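Section 4. Loading, Unloading and the Sink Area

Read section 3 (Water Supply and Drain) before using the dishwasher for the first time. The steps in this section apply to the Utarano built-in model with the single pull-out rack. If your kitchen was fitted with the Wuyts model, use the separate sheet in the back of the folder.

4.1 Before you load

1. Scrape food scraps into the trash. Small amounts of sauce or crumbs can stay on the dish.
2. Pull the extendable drying rack across the right bowl of the sink. Push the end panels outward until both ends rest on the sink rim.
3. Empty any mugs or glasses into the left bowl and run the tap for a few seconds.
4. Open the dishwasher by its front handle and pull until it stops. Do not lean on it while it is open.

Caution: The front edge sits at knee height when open. Close it before you walk away from the counter.

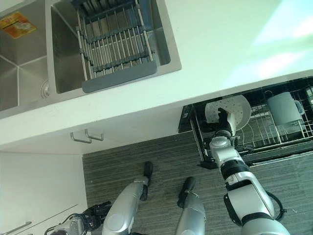 5. Set plates between the upright tines, one plate to each gap. Start at the back and work forward.
6. Place mugs and glasses on the rack so that water can run off them. A mug standing upright will hold dirty water at the end of the cycle.
7. Place glass food containers with the open side down. Wash lids by hand if they have a rubber seal.
8. Check that nothing sticks down through the rack, then slide it all the way in.

Note: The rack holds 13 dinner plates with nothing else on it. For mixed loads, plan on fewer plates and leave a gap beside large containers.

4.2 Items to keep out

Wooden boards and spoons, cast iron, knives with glued handles, and anything with a paper label still on it. Labels come off in the wash and end up in the filter. Plastic marked "top rack only" should also be washed by hand - this model has no top rack.

4.3 Unloading

1. Wait 18 minutes after the end signal. Glass is easier to handle once it has cooled.
2. Open the front and pull the rack toward you.
3. Take out the items nearest the front first. Tip each mug over the sink in case water has collected in the base.
4. Lift glass containers with both hands, holding the long sides.
5. Move anything still wet to the drying rack over the right bowl.
6. Wipe the counter edge above the dishwasher with a dry cloth.
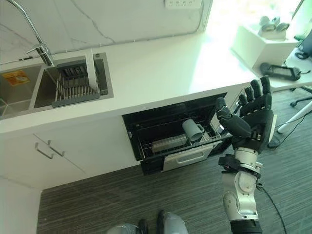

Figure 4-2. Mug and clear glass container on the dishwasher rack, next to the double sink.

4.4 Cleaning the filter

Clean the filter after every 36 cycles, or sooner if dishes come out gritty. Take out the rack, turn the filter to the left and lift it. Rinse it under the tap with a soft brush. Refit it and turn it to the right until it clicks.

Caution: Never run a cycle with the filter removed.

For spare racks and filters, contact the Zakik parts desk in Varkutbridge.

Revised 24 March 2022, Hanyu Bai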